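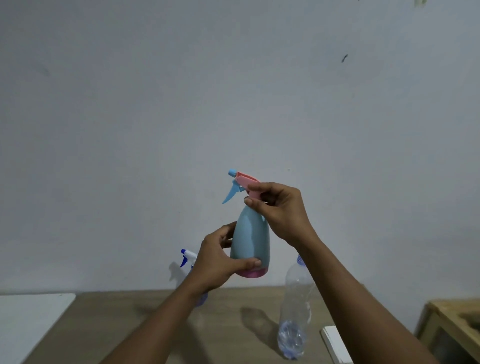 Struan Geddes wrote back that the label should stay at "unscrew sprayer" only when the cap thread is visible to the annotator, and that in every other case we use "grip sprayer head". I had asked him because my script and his guideline gave different results for the same clips.

Ticket: hand-object labels disagree with guideline, Gourlay set
Priority: normal
Status: open, waiting for second check

What I see: the contact model gives one object for both hands when the hands are on two parts of the same bottle. For the light blue bottle with the pink sprayer head, the left hand is on the body and the right hand is on the head. The guideline wants two part labels (body, head). The output has "bottle" twice, so the later step treats it as a simple two-hand hold.

What I expect: left hand — body, right hand — sprayer head.

Tried so far:

1. Ran the old checkpoint from September. Same output.

2. Raised the crop size around each hand. The right hand became correct in 49 clips, but then the model started to take the second sprayer, the white one with the blue trigger, as touched by the left forearm. It stands behind the arm and is not touched. I put the crop size back.

3. Removed the forearm from the contact mask and kept only the hand. The false contact with the second sprayer is gone. The clear water bottle behind the right forearm was also reported before in a few clips, and this is gone too. The part labels are still wrong.

4. Trained the part head again with 1,000 clips from Trasteck, where the parts are labeled by person. Better on jars and tubes, no change on sprayers. I looked in the list of classes and there are only 4 sprayer clips in it — this explains it, I think.

Comment from Ailsa Guthrie: please do not merge step 4 yet. The Grelteo comparison must use the same weights as in the report, otherwise we can not compare the numbers. Step 3 is fine to merge.

Reply: understood. Step 3 is merged on Wednesday, December 28, 2022. Step 4 stays in my branch.

Open question for Struan: when one hand covers the neck and also the sprayer head, do we write the part with the thumb and index finger, or the part with most fingers? I used thumb and index finger for now.

Next: ask Fludelgate for more sprayer clips with part labels, then repeat step 4.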